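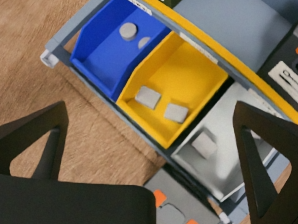
7 min read

4.2 Why shops in Butby still count the till by hand

The Gakovham pilot gave each household a wallet loaded with 1,000 units of the town's digital money, good at any shop that had signed up. We expected people to spend it. Most of them put it somewhere safe and went on paying in cash, a habit the pilot's designers had described in their plan as "transitional."

Our sample covers 2,675 payments made in May. Half the shops sat in Butby, where the card network is patchy, and half in Fetatwood, where it works well and people complain about it anyway. We had assumed the new money would do best where cards did worst. The gap between the two towns was small and pointed the other way.

Part of the trouble was settlement. Görtz, the payments firm that ran the ledger, promised shops their money within 20 minutes. The median wait was 12, a fine result that few owners noticed, as they checked their balances once a day, after closing. Speed was the main selling point in the leaflet.

Owners cared more about refunds. A cash refund takes a drawer and a sigh. A refund in the pilot took two screens and a code sent to a phone, which was often at home on the charger. Several shops settled the matter by refunding digital payments in coins, and this left the ledger showing sales that had, for all practical purposes, been undone. We return to these entries in Section 5, where they spoil an otherwise attractive chart.

Figure 1. Three open bins side by side on a rack: blue, yellow and pale gray-white.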